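Home Organization Basics, handout 3
Lidded boxes: choosing, filling, closing
Skatness evening course, 4th January

Bring this sheet back next time, we use the table on the reverse.

1. Size first
Measure the shelf, then the box. Not the other way round. Depth is what people forget. Leave a finger's width each side or you wont get it out again.
Small box = one kind of thing. Batteries. Sewing. First aid. No "misc" boxes please.

2. Lids
Three sorts on the Jandasine price list: snap-on, lift-off, hinged. Lift-off is fine for anything you open daily. Snap-on for under the bed (dust).
Look at the top of the lid. Flat tops stack. Domed tops slide a bit, so they go on top of the pile. A recess in the lid gives fingers somewhere to go, also holds small stuff while you sort. Empty it before stacking!
Handle: check what it is fixed to. If it's on the lid and the lid only rests there, carry from underneath, both hands.

3. Working spot
Clear table, good light. Folded towel or a padded mat under the box, stops it skating about and saves the tabletop. Mat bigger than the box if you can.
Lid off, straight up, set down next to the box, top side up.
Everything out. Sort. Wipe inside, let it dry propperly. Back in, heaviest at the bottom.
Lid on, press round the rim, corners last.

4. Labels
Short end, not the lid. Pencil on masking tape is enough until June, then decide if the system works for you.

Homework: one drawer, one box, 50 minutes. Stop when time is up even if its a mess. Write down what was left over.
Reading: Lambrechts booklet, section on small containers. Skip the garage part.

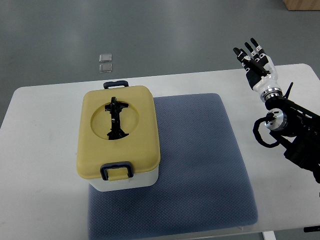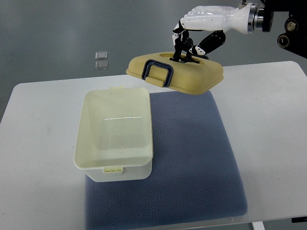
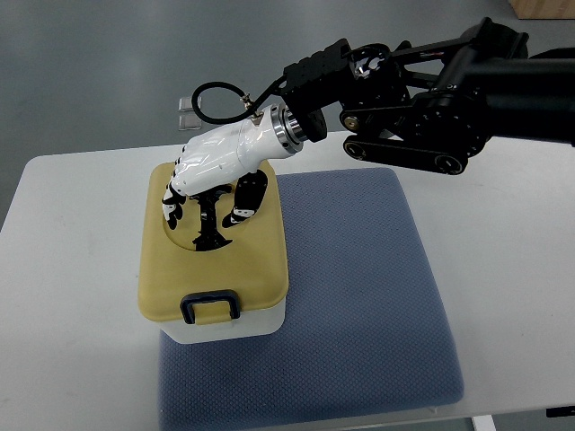
Fig. 1-3. Box work on a padded mat, white table. Lid held up off the box in Fig. 2.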